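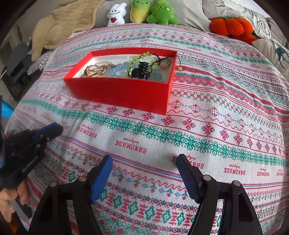 How long does the two-part casting resin need before you can drill it? Two nights on the shelf in July, whatever the tin says about one.

Workshop notebook, July, entry 107

Back on the bead blanks. I've now got enough notes on scraps of paper that I'd better put them in one spot before the tea gets them.

Batch started just after 4 pm with the heater going since lunch. I used the Dadunen resin again, the slow one, because the fast one went off in the cup on me last time and I lost the cup and a good stirring stick with it. Tint was the pale green, two drops, then a third because I'm weak. Next time stop at two! The third drop takes it from sea glass to cordial.

Pulled it in the Vakumside chamber before pouring. The gauge still sticks on the way down and you have to flick it (left side of the glass, fingernail, not a spanner, you know who you are). Foam came up nearly to the lip and then fell over by itself. I gave it another few minutes after the big bubbles quit and that was plenty. There are still pinprick bubbles in the ones along the back row of the mould, and I reckon that's from the pour and nothing to do with the chamber. I was rushing and had the cup too high. Low and slow, thin stream, one corner.

Demoulded this morning. Edges a bit grabby on the first one so I left the rest until after lunch and they popped out fine. A thumbnail still left a faint mark on the thickest blank, so nobody is to put those in the drill press until tomorrow, please. That goes for me too.

Sanding. Started at 400 wet, which was too fine for the sprue nubs and I stood there for ages getting nowhere. Took the nubs off with the flush cutters and a file, went back to 400, and it all went quickly after that. Warm water with a drop of dish soap is much nicer on the hands than the cold tap at this time of year. Change the water when it goes milky or you're only rubbing the grit back in.

Polish – I tried the Riquelme paste against the old bar compound, half the tray each. The paste gives a lovely gloss on the round ones but packs into the drill holes and dries like plaster. The bar is slower and a touch hazier, but it rinses out. So paste before drilling, bar after, or else thread a bit of cotton cord through and floss each one, which I did for the whole tray while listening to the cricket repeats. Wouldn't recommend it as an evening.

Drilling jig: the clamp has a lean. Holes are wandering off centre toward the exit side, always the same way, so it's the jig and I can stop blaming the bit. I shimmed it with a slip of card for now. Needs a proper fix before we start the Zalau order, as their colour is nearly clear and every crooked hole will show.

Stringing test on knotted cord held up to a good hard tug. Waxed cord grips the knots better but picks up fluff from the bench.

To get: flush cutters (ours are chewed), mixing cups, more 400 paper. Order number for the resin is 1106, the big tin. Heater stays on low tonight, lid on the mould.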